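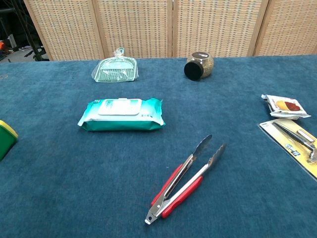 Tongs, wipes, a jar on its side and a razor still in its packaging, on the blue carpet at Mavside.

I had been promised a look at the planning software, and for the first half hour of the Mavside open day I got a parking lot, a lanyard and a muffin. Mavside is on the edge of Skostville, in a building that used to sell tile. The showroom lighting has stayed, and so has a sign by the restrooms asking you to match your grout.

Things picked up at the third stop, a carpeted table with what looked like the contents of a dropped shopping bag. This is where the perception team tries out Skarneo, their scene software, and the shopping is the hard part. A glass jar lying down is a curved, shiny thing that would like to roll. Wet wipes come in a pillow with a stiff lid on top, so the planner has to know that one object has two opinions about being squeezed. The razor sits behind clear plastic, and early versions kept proposing to grab it straight through the package.

Our guide put the software's view on a wall monitor. Each thing on the table gets a mask in its own color, and then a fan of little arrows for the grasps it is considering. Skarneo ranks 16 of these per object and throws out any that would bump a neighbor. The tongs got the most interesting set. From one side it saw a single object, and from another it was fairly sure it had two red handles that happened to be traveling together. The fix, we were told, was to compare views before committing to a mask. Somebody behind me said that was also good advice for buying a house.

The snack packet overlapping the razor card was the example they spent longest on. The software has to work out which one is on top, because pulling from underneath turns one pick into a small avalanche. They let us scroll through 40 saved plans for that pair. In 6 of them the order was backward, and these were marked in a shade of pink I have only seen on cough syrup. I liked that the bad ones were left in. Most open days I have been to would have had a technical problem at that point.

Clear plastic remains a sore spot. There was a pale green item in a knotted bag toward the back, and its depth map was mostly holes, with the knot of the bag floating over it like a bad hat. Duggan, the tool they use for replaying logs, lets you step through the estimate and watch it change its mind. I could have stayed there all afternoon, and would have, but we were moved on for the group behind us.

The control talk was upstairs and ran long. It had eight slides, one of which was a graph with unlabeled axes that the speaker clearly loved. I did learn that the planner and the controller keep separate clocks, that this had cost them most of a winter, and that they now log the difference first and argue second.

Parking is free if you show the lanyard on the way out. They do want the lanyard back.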